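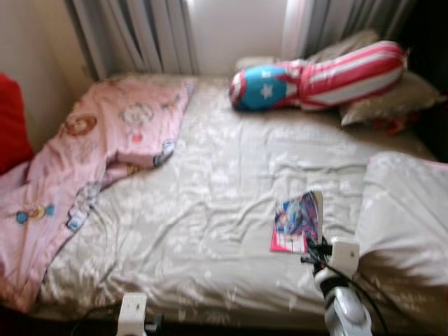 Nislow two-arm build, home inspection sheet
Site: back bedroom
Checked by: Stelios Gkikas
Second check: Spyros Dimitriou
February 2024

Marks: OK / FIX / N/A. Anything on FIX = no powered moves till signed again.

POWER
1. Stop button within reach of whoever is standing by. OK. Tried it twice, both arms dropped out.
2. Supply off at wall before touching wiring. OK
3. Fuses right size. FIX. Left one is still the old Fustier fuse, swap it.
4. Supply case temp after long run. 37 degrees, OK. Limit on our sheet is higher but keep an eye.

CABLES
5. Black cables down from gripper, right arm. FIX. They curve out wide to the right, would like them clipped closer. Spyros says leave slack for the wrist, fine, but not that much.
6. Nothing pinched at joints, full travel by hand. OK
7. Plugs pushed home. OK now. One at the base was half out wehn I started.

ARMS
8. Base bolts, all. OK, Spyros did these, marked with pen.
9. Joint play. Right OK. Left has a bit at the elbow, not worse than last time. Look again April.
10. Gripper covers on and screwed down. OK
11. Finger pads. FIX. Worn on one side. Spares ordered from Skurimport, 8 in a bag.

WORK AREA (bed)
12. Fitted sheet flat before start. FIX. Wrinkled all over, pull tight and tuck in properly.
13. Comforter clear of arm travel. OK, bunched over on the left. Pink cartoon one stays as the test one, dont swap it mid run.
14. Loose items. Comic or magazine lying on the sheet right by the right gripper, needs logging or moving. Captain America bolster up at the head end is fine.
15. Curtains out of reach at full stretch. OK by tape measure, arms off.
16. Door shut, no kids no cat. OK

SOFTWARE
17. Speed cap on. OK, set to 7 on the Karamanlidis board, dont touch.
18. Log saving. OK, 2,470 lines last run, no dropouts.
19. Soft limits loaded after restart. FIX. Have to load by hand every time, Spyros to sort teh startup script.

Comments
SG: 3, 5, 11 first. 12 and 14 are two minutes' work so do them before each run.
SD: agree exept 5, will clip at two points and see how the wrist goes. Fuse is in the drawer.
SG: ok. Not signed yet.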